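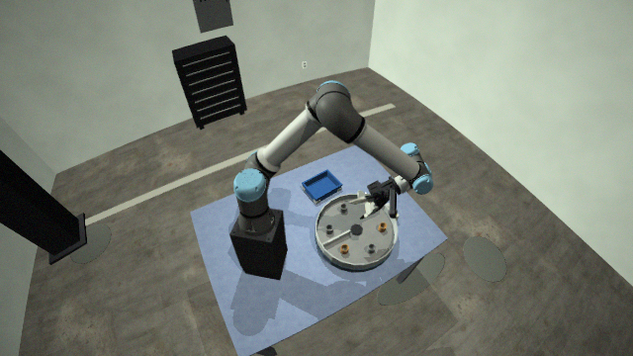 Is the Nistor raised dog bed worth buying for an older greyhound?
Only if your dog still steps up without help, and even then I'd wait for a sale.

We bought the large one in Westasport at the end of last winter, full price, after two people at our greyhound walk swore by it. Our old girl is ten, bony in all the usual places, and has slept on a folded duvet since she came off the track. The duvet cost nothing. Keep that in mind.

The Nistor is a metal frame with a stretched cover and a thin pad that ties on at the corners. The box says it takes up to 50 kilos, and I've no reason to doubt it. What the box doesn't mention is that the cover is as tight as a drum when new. She stood on it, looked at me and got off again. It took weeks of chicken before she would lie down on it properly, and she still goes back to the duvet at night.

Nistor's leaflet talks about "joint relief". I'd like to know who measured it. She gets up from the bed a bit more easily than from the floor, but she was also put on new tablets that month, so I can't say which of the two did it.

The pad is the weak part. The ties came undone every time she dug at it, and one has torn off. Nistor sent another after two emails, with the same ties. The cover wipes clean and the feet don't slide on our kitchen tiles, so credit for that.

I also tried the Plurach foam mattress, which a friend in Gridolton lent us. It's ugly and takes days to dry after a wash, but she walked straight onto it and slept until tea. If I were spending the money again it would go there.

Bed: 2 out of 5. Pad: don't bother, use a blanket.

September 9, 2025

Update: the second pad has now lost a tie as well. I've asked for my money back on it and been told to expect an answer in October.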